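Can a Robot Hold a Towel? We Tried Two Kinds of Hands

Hi again! I'm Sumeya Jemal, and I test robot hands for my job. Yes, really. Some people test ice cream, but I get grippers, and I think I got the better deal.

A gripper is the part of a robot that grabs things. Your own hand has skin that can feel, a thumb that swings around, and lots of little joints. Most grippers have a lot less than that. So before we send a robot off to do chores, we have to find out which gripper suits which chore.

This month's chore was wiping down a shower. My teammate Mỹ Khúc and I picked two types of gripper to compare. One was a suction cup, which works like the rubber cup that holds a hook on your bathroom tiles. The other was a pinching gripper, which squeezes from both sides, like when you pick up a cracker with your finger and thumb.

Guess which one we tried first? The suction cup! I love suction cups. They are great with smooth, flat things like a plate or a cereal box. But a towel is full of tiny loops with air between them, and air sneaks right through. The cup hissed and hissed (it sounded like a grumpy cat) and the towel stayed on the floor. We tried it 4 times, and then Mỹ said, "Okay, pincher's turn." 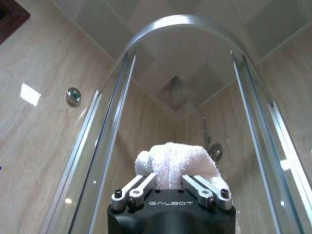
The pinching gripper with a bunched-up towel between its metal links, by the glass shower.

Look at the metal bars on top of the black part. Those are the finger links, and they come in pairs, one pair on the left and one on the right. See the little round holes near the ends? Those are for pivots. A pivot is a spot where a part can turn, a bit like your elbow.

Squishy things are tricky, though. A wooden block keeps its shape when you squeeze it. A towel flops and folds and bulges, so the robot can't be sure where all of it has gone! Grab too little and it slips out. Grab too much and you get a big lump that can't reach into the corners.

We tried different squeezes, too. A gentle one let the towel slide away when the arm moved quickly. A firmer one held on much better, so that's the one I wrote in my notebook with a big star beside it.

Want to try this at home? Get a small towel and a pair of kitchen tongs (ask first). Pick the towel up by a corner, then by the middle. Now try wiping a table with it. Which grab works best? Can you do it with one eye closed?

Next time we're comparing cameras, and Mỹ has already started a list of things to look at. A glass door is at the top. How do you spot something you can see right through?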